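Re: Gripper stops short of full open after a protective stop
Date: 13 March 2020
List: Herside cell users

> After a protective stop our gripper comes back up and reports
> "open", but the fingers are not at the full opening. The next
> pick then goes down with one finger over the rim of the bowl.
> We have had this 4 times since October, always on the first
> cycle after the reset. Homing by hand clears it. Is this the
> Pichler driver or the hardware? We are on the stock fingers.

We have had the same fault on the Fuseck cell and I think it is the driver, with one reservation given at the end.

The driver stores the last commanded width, and after a reset it reports that value as the measured one until the first new move has finished. If the stop came during an opening move, the stored value says fully open while the fingers are still somewhere short of it. The planner in Plostimine reads the width once, before the approach, and does not read it again. It therefore plans for clearance that is not there.

To reproduce it we pressed the stop during the opening stroke and then reset, without homing. In 60 attempts the reported width was wrong in 13. In 9 of those the planner accepted the approach and we halted the arm by hand before contact. The other 4 were refused by the table clearance check, so that check will catch some cases but should not be relied on.

The test layout is two containers side by side on a covered table, with the arm held above and in front of them. We kept to light plastic and low approach speed. 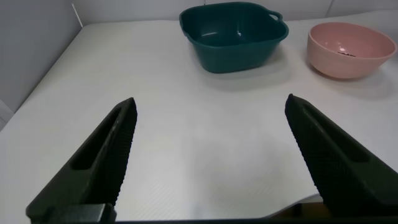
Wrist camera view, fingers apart, teal basin and pink bowl beyond the tips.

Please do not use the wrist view to judge the opening. The fingers look well apart in it over a wide range of widths, and perspective makes the gap hard to compare from one stop to the next. Use a gauge block between the tips, with the arm locked out – the reset can start a move by itself if a command is still queued.

What we changed:

1. Clear the command queue on every protective stop.
2. Mark the width as unknown after a reset, and refuse any approach while it is unknown.
3. Home the gripper before the first cycle. The operator has to confirm that the space between the fingers is clear.

Item 2 is a small patch to the Plostimine side and I can post it here. Item 1 needs the newer Pichler driver, as the old one has no call for it. With all three in place we repeated the 60 attempts and had no wrong width.

The reservation: a worn coupling at the finger base would give similar symptoms, but it should also show up in normal running. If you see short openings without a stop beforehand, check that first and leave the cell out of use until you have. Could you also say which driver version you are on, and whether your reset is wired through the cell controller or straight to the arm?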